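### 3.2 The table as a holding surface

In the households visited for the Lukside study, few objects travelled straight from the place where they were used to the place where they were kept. Most spent a period on an intermediate surface, and in the greater part of the homes that surface was the main table. We use the term "holding surface" for any horizontal area on which objects wait for a decision about where they belong. Worktops, window sills and the lower steps of staircases also served in this way, but the table was the surface which participants mentioned first when asked where things "end up".

The term is related to the idea of the staging area found in earlier work on domestic order, with one difference. A staging area is prepared in advance for a known task. A holding surface collects objects from several tasks at once, and its contents at a given moment may have little in common. Participants in Brundgate described clearing the table before a meal as a separate job from washing up, and several considered it the more tiring of the two.

Utensils present a particular difficulty. They are light, long in proportion to their width, and seldom stand or stack without a container. Once put down singly they tend to lie at different angles, and they take up more of the surface than their size would suggest. Larger items, such as kettles, keep their footing and were often left in place while smaller things were sorted next to them. Figure 4 shows a table of this kind, with a white plastic spatula and a thin wooden stick lying on the cloth and an electric kettle standing further back.
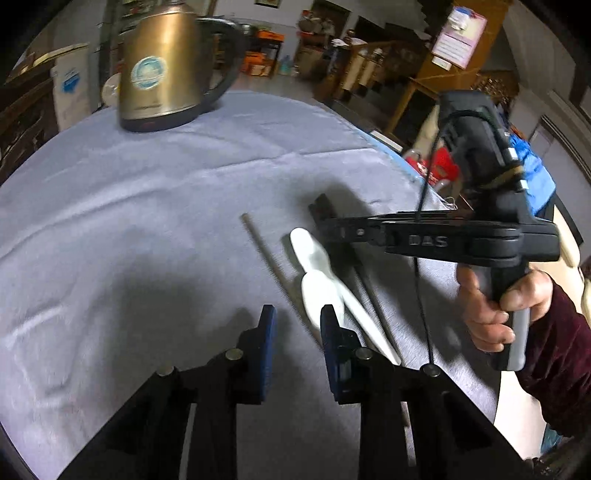

*Reading time: 5 minutes*

**Figure 4.** Utensils and an electric kettle on a round, cloth-covered table, with household shelving across the room.

The shape of the table has some bearing on how it is used. On a rectangular table, participants generally kept waiting objects along one short side, leaving the remainder free. A round table offers no such side. Objects were placed within reach of whoever was standing there, and the free area moved as people moved. Two of the households in the Fuentealba group had replaced a round table with a rectangular one for this reason, although both reported that the new table filled just as quickly.

A cloth changes matters again. It marks the table as a place for eating or for company, and some participants were unwilling to put tools or post on it. Kitchen utensils were treated as an exception. They were regarded as belonging to the table in a general sense, even where their proper place was a drawer in another room.

Shelving within sight of the table did not in itself shorten the time for which objects were held. What mattered more was whether a place had been agreed for the object in question. Where it had not, the object was commonly moved from one holding surface to another. We return to this pattern in Section 4, where the Gondora interviews are considered.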